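Folding Laundry in Real Bedrooms

Nov 27, 2020

Lab laundry is easy laundry. One shirt, one color, a bare gray table. The Thorlacius group at Batmont got tired of it in July and went after real bedrooms instead – patterned sheets, pillows, clothes dropped wherever.

The method is called Briltirero. Simple enough on paper. A person works with a hand-held gripper, two fingers, camera looking out past them, and the recordings train a policy that later runs on an arm. No arm in the house at all. The team collected 1,078 demonstrations this way, most of them in rented apartments in Sumdale.

Hard part is edges. Black garment on a bed full of dots, checks and flowers – where does the cloth stop and the bedding start? Older models grabbed the sheet alot. Sometimes both. 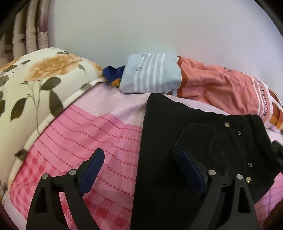 What changed

Two things. First, the network has to guess the garment's outline before it picks a grasp point. Second, bedding gets swapped in training, so it cant lean on one pattern.

Result: 300 test grasps, and sheet grabs dropped to a third of the old rate. Dark cloth improved most. Thin white cotton on white sheets, still bad. The group is blunt on that.

Speed is the other complaint. A single fold takes 3 minutes on the arm, and pockets snag. Next round adds touch sensing in the pads, plus more homes outside Sumdale.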